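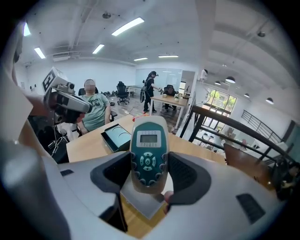 Small Offices, Session 4: Loose Objects and Where They Go to Live
Instructor: Ngan-ling Lu
Handout for 6/11/20. Please bring it back next time, along with the floor plan you were given in the first session and have certainly not lost.

1. Where we left off

Last session was walls, doors and partitions, the parts of an office that people argue over before they move in. Today we deal with everything they argue over afterward. A loose object, for the purposes of this course, is anything one adult can move without asking permission. Desk chairs count if they have casters. Printers count if you are determined.

Loose objects are missing from almost every plan you will be handed. The plan for the Levance job, which we will use again for the final assignment, covers 2584 square feet and shows 118 electrical outlets down to the inch. It does not show a single remote control, tray, box, plant or bag. Everyone who works there spends the day among those things and, as far as I can tell, has never once looked at an outlet except to find it taken.

2. Three kinds of surface

Working surface. The part of the table where hands and elbows go. It should be clear at the start of the day, and it will be for about a week.

Parking surface. Where an object waits between uses. The far edge of a desk is the classic spot. Parking is fine. Parking for a month is storage, and should be done in a cupboard.

Display surface. Plants, flowers, the award from Vainio that came in a box too nice to throw out. Display objects don't move, so they need the least convenient real estate. They usually get the best.

The trouble starts when one table has to be all three. Small tables suffer most. A plant at one end and a box at the other leaves a working surface the size of a place mat, and you'll be told the desk is "too small." Move the plant first. Then measure.

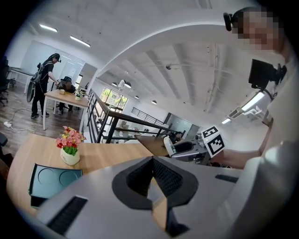 Curved tabletops deserve a section of their own, mostly as a warning. Clients love them in the showroom, and people do walk around them more easily than around a square corner, which I will grant. But rectangular things don't nest along a curve, so each one ends up at its own angle. Look at the table on the left, where the black tray with the two round recesses lies in front of the white flowerpot. Tray and pot have sorted themselves into front row and back row, which is how curved tables nearly always fill. Work with it: low objects toward the person, tall ones behind. The flowers are artificial, by the way, and I have no objection. Nobody has to water them over a holiday weekend, and they make no demands about windows. The white power strip is on the floor, with a thin black cable trailing away across the boards, and we'll come back to that under section 4.

3. Trays, boxes and the lid question

A tray says "put it back here." A box says "put it away." A box with a lid says "forget you own it." Choose according to how often the thing gets used.

Used hourly: tray, or bare table.
Used daily: open box, lined if the contents scratch.
Used weekly: lidded box, labeled on the side you can see from the chair.
Used less than that: not on the desk, please.

Yee-man Fang tried this at the Nurnov office in October and found that her lidded boxes filled up twice as fast as the open ones. She also found a stapler they had replaced in the spring.

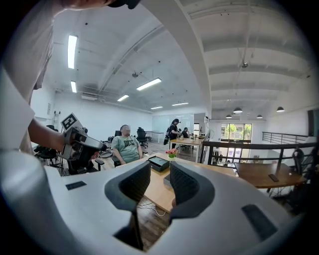 The label rule is the one most often ignored. A dark box on a light desk is easy to spot and tells you nothing about its contents, so people open it, look disappointed, and close it again. Multiply that by everybody in the room. A strip of tape and a pen will fix it — the good pen, if it has come home.

4. The floor is not a shelf

Cables first. A cable on a dark floor is either white, and ugly, or black, and in your way before you see it. Clients will ask which is better. Tell them the underside of the desk.

Power strips go up off the boards wherever the desk has a frame to hold one. Bags go on hooks. Chairs that belong to no desk should be assigned one or sent elsewhere; left alone they drift to the middle of the room and stay there, facing whichever way they were last kicked.

The Flunine fit-out budgeted $1228 for cable trays and hooks and spent $322 of it. You can guess what the floor looked like when I visited. There's a copy of the budget sheet in the course folder, and I would like you to read the line marked "misc."

5. For next session

Pick one table you don't own. With its owner's consent, sort everything on it into working, parking and display, and sketch the result from above. Pencil is fine. Mark any object the owner could not explain. Then bring a second sketch showing where you'd put it all, and a sentence from the owner saying what they thought of your idea, unedited.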